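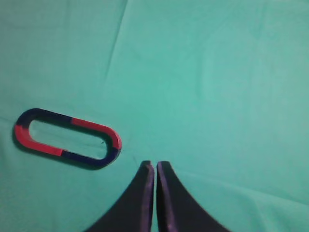 A reader of the first part of this guide wrote that the Karaca kit had been picking up everything on the bench by lunchtime, straight from the box, and asked what the fuss was over. Good for that reader. Mine took until Wednesday, and the supplied booklet was no help with magnets at all. If yours works already, skip to Part 5.

Part 4. Setting up the Naka gripper for small, awkward parts

Covers the two-finger gripper and wrist camera sold with the Karaca bench kit by Gristholm. Price at the time of writing: $921, cloth not included. You should have finished Part 3 and be able to home the arm without it complaining.

The box says "picks any household item". I would read that as "picks some household items, on a good day, if you put them in the right place". Magnets make a fair test. They are low, they are curved, the colours change halfway along, and they throw a shadow on the cloth that the software is quite happy to treat as part of the object.

4.1 Lay the cloth

1. Clear the bench of screws, blades, paper clips and anything else a magnet might grab.

2. Spread a plain cloth over the working area. Green or teal suits red and dark blue parts. Avoid prints.

3. Smooth it outward from the middle with your hand. The booklet says "perfectly flat". You won't get it perfectly flat, and small creases have done me no harm. Bunched folds right under the part are another matter, as the fingertips can catch them.

4. Tape the corners.

5. Pick off lint and crumbs. The camera sits close enough to show them, and the part finder in Cloltby has boxed a fleck and called it a part more than once on my bench.

Note: Gristholm sells its own mat. I borrowed one and could not tell the difference in results. Fabric from the remnant bin is fine.

4.2 Check the camera view

6. Open Cloltby and choose Wrist View. Any version before 2 will open the window and then show you nothing, with no error message.

7. Jog the arm until it is over the cloth. Both fingertips should be in view at the bottom of the picture. If you see only one, the camera bracket has turned. Loosen it, straighten it and do it up again, finger tight.

8. Close the fingers slowly with the slider. Stop while you can still see a thin strip of cloth between them. The booklet wants them pressed hard together for calibration. Mine hummed and got warm when I did that, so I stopped doing it.

9. Click Set Closed.

Caution: Keep your hands off the cloth while the slider is active. The "soft stop" feature is advertised as safe for fingers. I tried it on a carrot and would not try it on anything I wanted to keep.

4.3 First pick: the ring

10. Put a long oval ring magnet on the cloth, off to one side of the gripper, at a slight angle. Leave a clear gap.

11. Click Find. Cloltby draws a box around what it believes the part to be. With a ring painted in red and dark blue segments, it may well box one colour and ignore the rest. Drag the corners out by hand until the whole ring is inside.

12. Choose Grip Across, so that the fingers close over the short side. Grip Along sends them to the two rounded ends, and mine slid off every time.

13. Check the height. The ring stands up off the cloth, so the default height for paper and card will be too low.

14. Set speed to Slow and click Pick. Keep one hand near the stop button.

15. If the ring lifts, click Place and wait for the arm to settle before you reach in.

Note: The published success rate is for wooden cubes. You have to go to page 47 of the booklet to learn that, in a footnote. I have not found a figure for magnets anywhere, and the sales desk didn't have one either when I asked.

4.4 Second pick: the horseshoe

16. Remove the ring and put it well away from the bench. Two magnets on one cloth will find each other.

17. Place the horseshoe magnet toward a far corner of the cloth. Start with the gripper a good distance from it, so you can watch the whole approach.

18. Look for the camera and gripper cables before you move anything. If a loop of black cable shows beside the fingers, see to it now. Clip it back to the arm with enough slack for the wrist to turn.

19. Jog until the entire magnet is in view. Find will run on half a magnet without protest, then give you a grip point that makes no sense.

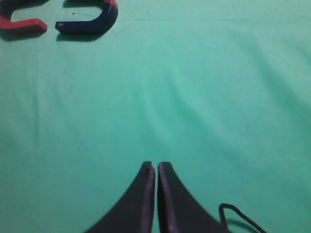 Can the gripper hold a horseshoe magnet by its poles?
It can, but the curved end is a better place to grip. The fingertips are narrow and the poles have square ends that tend to twist out when the arm lifts.

20. Drag the grip marker to the middle of the bend.

21. Turn off Shadow Assist. According to the menu text, this option "uses shadows to improve depth". On my bench it moved the grip marker off the magnet and onto bare cloth. Your lighting may be kinder.

22. Set speed to Slow and click Pick.

23. If the fingers close on nothing, click Back Off. Do not click Retry. Retry repeats the same move from the same point and I can't think of a case where that helps.

Caution: Keep phones, bank cards and anyone with a pacemaker away from the magnets. The booklet leaves this out entirely.

4.5 If it still misses

Misses to the same side each time: the camera bracket has moved. Go back to step 7.

Misses all over the place: check that the cloth is still taped down. If it is, restart Cloltby.

Grips, lifts, drops: raise Grip Force by 2 and try again. Past that, the motor starts to hum and you are better off moving the grip point.

Finds parts that aren't there: clean the cloth, then draw the box by hand. The automatic finder is the main thing the kit is sold on, and I have ended up drawing most of my boxes myself.

Save your settings under a new name before you close the program. Cloltby overwrites the default profile each time it updates and does not ask first.

Part 5 covers picking from a tray.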